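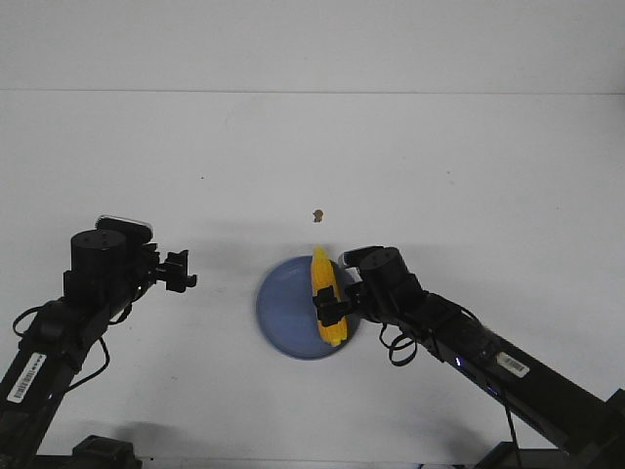 wumpini_a
I've gone back to corn on the cob as our September supper, and I'd love to hear how the rest of you serve it, as we're a divided household (my mother-in-law thinks a cob belongs on a long dish and won't be moved!). For years I used the big oval platter, and everything slid about in the butter. Now it's one cob to a round plate, the light blue one with a bit of a raised rim, and I do think yellow corn looks lovely against it. Eight minutes in the pan, no salt in the water, butter after.

Leif Björklund
Lovely colour together, I agree. But eight minutes! Four is plenty if it was picked that morning, and I'd want a deeper rim than that once the butter gets going.

evanthia_m
I'm with Wumpini on the timing, Leif. Shop corn has been sitting about for days and needs the longer go. I do salt the water though, always have, and mine has never gone tough.

Leif Björklund
Shop corn, fair enough. I still say the salt toughens it.

zixuan.ye
We cut ours in two before cooking, and then any little side plate will do, which saves a row with the children over who got the bigger one. Wumpini, do you put the butter on at the table or in the kitchen?

wumpini_a
At the table, always, and far too much of it. I'll try four minutes on the next lot, Leif, and report back.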